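Textiles in Everyday Life
Handout for session 8: Looking after padded and quilted clothes

Hello again. Last time we got as far as weave and knit, and I promised to move on to the clothes most of you walked in wearing in March. I've put the bits I rushed through on this sheet, so don't worry if your notes stop halfway down the page (mine do too).

Padding keeps you warm by holding still air. The filling can be down, feather or polyester wadding, and all of them do the same job, which is to stop the air moving about. Squash the filling flat and you lose the air, and most of the warmth goes with it. Stitching across the jacket stops the filling sliding down to the hem, but every line of stitching is also a thin place where heat gets out. Makers argue about this endlessly! The old Roltby pattern book I passed round has 39 pages on it.

Washing. Read the label first, please. Down wants a gentle wash, a small amount of mild soap and a lot of rinsing. I do mine at 30 and rinse it 2 times. Don't wring it. Dry it slowly on low heat and keep stopping to break up the clumps with your fingers. It takes far longer than you think, and damp down smells like a wet dog.

Storing. Hang it or lay it loosely in a big cotton bag. The tight sack it came in is for travelling.

Mending. A small tear in the shell can be patched from the outside with a sticky patch, corners rounded so they don't lift. Kauko Kemppainen sews his patches on as well, but I find the needle holes let feathers through.
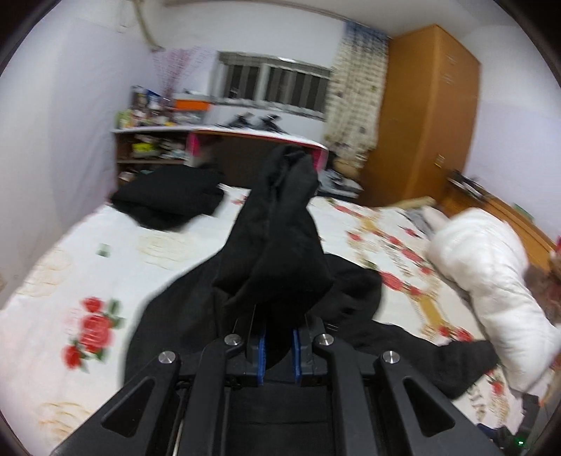
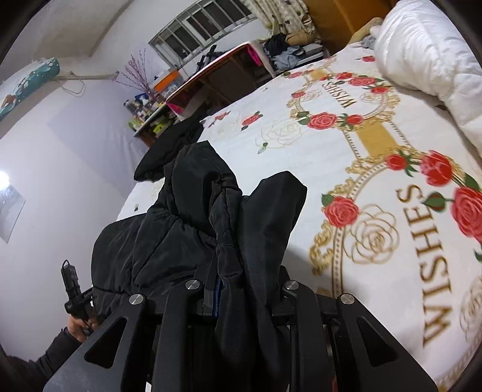

Cletus Dvorak

For next time, bring one padded thing from home and find out from its label what the shell, lining and filling are made of. If the label's been cut out, bring it anyway and we'll have a guess together. The reading is the chapter on fillings, and you can skip the tables.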